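How we wash the stuffed animals

I put off washing the kids' stuffed animals for longer than I'd like to admit (we're talking since before summer, and it is now October). They get dragged to the supermarket, they get tucked in with runny noses, and they spend whole afternoons under the couch. My friend Zübeyde Ersoy does hers on the first of every month like clockwork, and I admire that very much, and I am never going to be that person. But a cold went through our apartment last week, and once everybody was back on solid food I decided the whole gang was getting a bath.

I did them over one long morning, starting before 9 with the sturdy ones. A giraffe, two rabbits, a thing that may once have been an owl. I tie those up in an old pillowcase and run them on the gentle cycle with cold water and half the detergent I'd use for towels. The pillowcase trick came from my mother-in-law, who also taught me to check every seam first and sew up anything that looks tired. I skipped that step once, years ago, and was picking white fluff out of the gasket until Christmas.

The curly ones get a turn to themselves, no pillowcase. I worry about that kind of coat more than any other, and I like to have plenty of room in the drum so it isn't squashed up against anybody's plastic eyes.
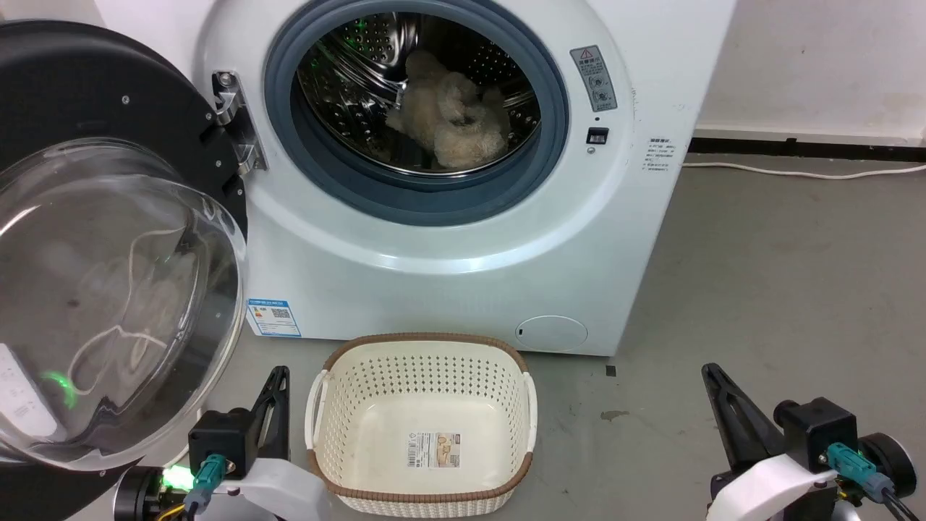 Our curly beige friend in the drum, basket at the ready.

I'm very fond of that basket, by the way. I had a tall fabric hamper before, and everything at the bottom of it came out smelling like a basement. The one I use now is low and wide with holes all over the sides, so air gets in, and the handles on the ends are kind to my fingers when I'm hauling wet towels down the hall. I love the woven look around the rim, too! It's a silly thing to care about in a laundry basket, but I look at it every single day.

For drying, I squeeze each animal in a towel (squeeze, don't wring) and set them on the rack by the window. The curly ones I fluff with my fingers every few hours, and when they're nearly dry I go over them with a soft baby brush. The thick ones can take two days, and bedtime in the meantime involves a good deal of negotiating. We settled on a borrowed rabbit and 5 extra minutes of reading.

Next up are the doll clothes, which I've been told are "all dirty, Mama, even the clean ones." I may need more coffee first.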